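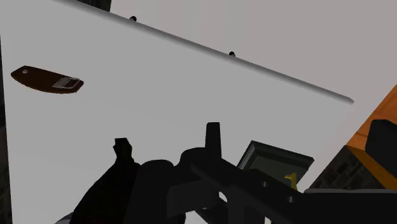
*Wrist view in the sim, gripper well short of the brown handle plate. Tilted, yes.*

Quick one tonight, dinner's in the oven and I've got maybe half an hour before it's charcoal.

So the arm build. Last post I said the printed gearbox on joint two was done and I'd never touch it again. Touched it again. The Mukach board doesn't like it when the shoulder stalls, throws a fault and drops the whole bus, and then the arm sags onto the bench with a noise like someone sitting on a bag of cutlery. Shimmed it with a bit of aluminium from the offcuts bin at Katwood and it's better. Not fixed. Better.

While the real one's in bits I've been doing everything in simulation. Which I resisted for ages, because I like having a thing on a bench and I spend enough of my day looking at a monitor. But you can't strip a gear in sim, and you can leave it running while you're at the hardware store.

The task is opening a cupboard door. That's it, that's the whole ambition for winter. Big flat white door, handle plate with a little silver latch sort of thing on it, two small black fittings along the top edge. Go up, get a finger on the handle, pull. A toddler can do it. My toddler can do it, there's a lock on ours now.

Problems so far, in no order:

- **Door is too blank.** Smooth matte white and nothing on it except the handle. From the wrist there's hardly anything to track against, so the position estimate wanders off sideways. I was going to stick some texture on it but the real cupboard in the shed is white melamine, so that's cheating. Left it.
- **Gripper is massive in view.** Takes up most of the bottom half. I'd mounted the camera low to keep the cable short and now I'm paying for it. Everything's black on black too, so working out which bit is finger and which bit is housing takes a squint, and the segmentation isn't any better at it than me.
- **Approach angle.** It wants to come up from underneath. Every time. I think my home pose is just dumb. Changed the wrist roll by 30 degrees and it got worse, changed it back, got the same as before, so at least it's consistant.
- **Handle plate collision mesh.** Was a plain box, so the finger would stop in mid air a good way off the plate and push like mad against nothing. Re-did it as a proper hull. Much nicer.

Ran 400 attempts overnight on the old laptop. Fan going like a leaf blower, got told about it at breakfast. Haven't gone through the logs properly but the success column has a lot of zeros in it. A LOT. The few that did count as success I don't trust, one of them I replayed and the door swung open from an elbow bump. Technically open! The reward function doesn't care, so that's mine to fix.

Esperanza Bustamante from the Brosudeck workshop had a look over my shoulder last week and reckons I should move the camera up 5 centimetres and stop fiddling with the rewards until that's sorted. She's probably right. She's built two of these arms and both of them still have all their teeth. Means a new bracket, though, and a longer cable, and the cable is the bit I hate - the connectors are tiny and I go through a few every time I crimp them.

Parts stuff for anyone following along with their own build:

The D'Souza servos are holding up fine. Bit of slop in the wrist one but it came like that. The grease it ships with is rubbish, wipe it out and use the white lithium from the auto shop. Don't over torque the horn screws, they're soft as cheese and I've already drilled one out.

Finger pads, I've gone off the foam. Compresses and stays compressed. Trying strips of bike inner tube glued on with contact cement, will report back once the arm's in one piece and I can try them on a real door.

Still haven't labelled the wiring. I know. Somebody asked in the comments on the last one and no, there's no diagram, there's a photo on my phone and a colour scheme I made up at 11 pm and can't fully remember. I'll draw it up properly when the shoulder goes back on.

Next up is the bracket. Printing a first go at it tonight in whatever's on the spool, looks like grey. If it fits I'll put the file up with the others. Then re-run the same batch with the higher camera and nothing else changed so I can compare, and I am NOT going to touch the reward until I've seen those numbers. Writing it here so I stick to it.

Also need more M3 inserts, down to the last 2. If anyone local is putting in an order let me know and I'll go halves on postage.

Right, oven's beeping.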